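Inicio > Empresa > Quiénes somos

Usamos cookies propias y de terceros para medir las visitas. Aceptar | Rechazar | Configurar

Quiénes somos

Plendetar es un taller de puesta a punto y mantenimiento de células robotizadas de sobremesa. Trabajamos para laboratorios, centros de formación y fabricantes pequeños que tienen uno o dos robots y no disponen de personal propio para cuidarlos. El taller lo dirige Benedikt Bachmann, que antes pasó 18 años en el servicio técnico de Rüegg, y hoy somos 9 personas en plantilla.

No vendemos robots. Los recibimos, los ajustamos, los reparamos y los devolvemos con un parte de trabajo firmado.

La célula Mukimeo

Mukimeo es nuestra célula de pruebas y también la máquina con la que enseñamos el oficio. Son brazos con pinzas negras de dos dedos que trabajan sobre una mesa con acabado de mármol veteado. La tarea de referencia es el manejo de material eléctrico doméstico: regletas, adaptadores, cargadores USB y cables recogidos. Son piezas de formas y colores muy distintos, y un error de alineación se nota pronto.

La pinza se comprueba primero sobre una regleta con adaptadores puestos. El técnico coloca la herramienta encima de un bloque, revisa la orientación de los dedos y anota la desviación antes de tocar ningún parámetro.
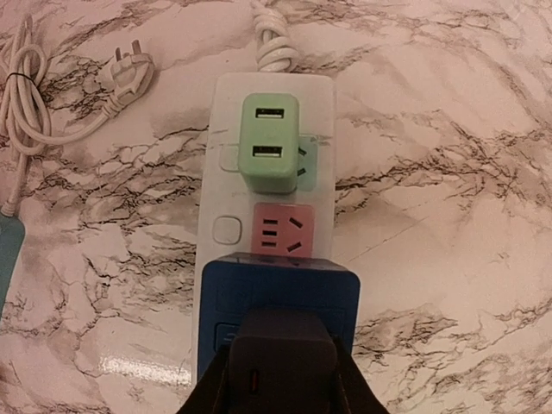
Cómo hacemos la puesta a punto

El orden es siempre el mismo. Se limpia la mesa con un paño seco, se revisan los tornillos de la base y se lleva cada brazo a su posición de reposo. Después se calibra la apertura de los dedos, se ajusta la fuerza de cierre y se repasan los puntos de agarre a velocidad reducida. La cámara de muñeca se calibra al final, con la iluminación que va a tener la célula en servicio.

Los reflejos dan trabajo. Una superficie brillante devuelve la luz de los focos y el sistema de visión puede tomar una mancha clara por el borde de una pieza. En Mukimeo repetimos la prueba con las piezas en varias posiciones: regletas alargadas y redondas, cables sueltos atados con alambre, clavijas tumbadas.
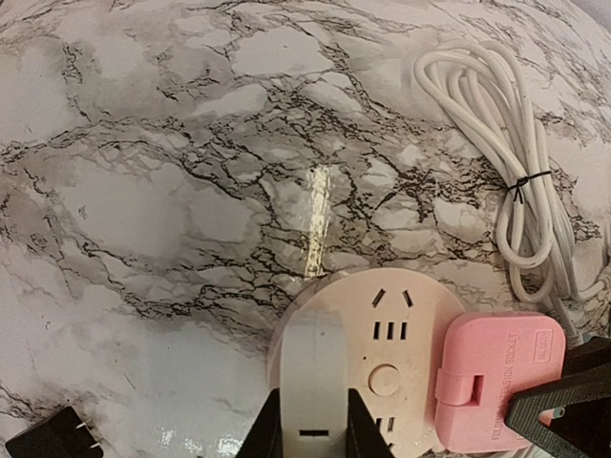 Cuando el error de posición se repite en el mismo punto, buscamos holgura en la muñeca. Si cambia de una pasada a otra, miramos antes el cableado y los conectores. Los dedos se sustituyen cada 2.000 ciclos de cierre, aunque no presenten marcas. El juego que llevaba Mukimeo hasta marzo llegó a 2.780 por un retraso en los repuestos, y desde entonces guardamos siempre un juego completo en el almacén.

La última comprobación se hace con más de un brazo en la mesa. Uno sujeta un cubo de enchufes y otro se acerca a la regleta; el técnico vigila las distancias y tiene la parada de emergencia a mano.

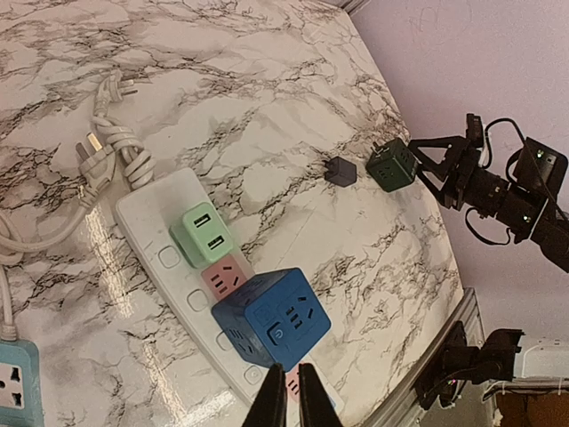 Mantenimiento y reparaciones

Ofrecemos revisiones periódicas en las instalaciones del cliente y reparación en taller. Las averías más comunes son cables fatigados en la muñeca, motores de pinza con juego y dedos mal montados tras un cambio. Los repuestos mecánicos los pedimos a Stuken. El parte incluye las medidas de entrada y de salida, las piezas cambiadas y los ajustes que han quedado guardados en el controlador.

Formación

Los cursos se imparten en grupos reducidos, en el propio taller y sobre la misma célula. Cada participante hace una puesta a punto completa y redacta su parte. Para consultar plazas o pedir una revisión, escríbanos desde la página de contacto indicando el modelo del robot y las horas de servicio.

Compartido 18 veces | 0 comentarios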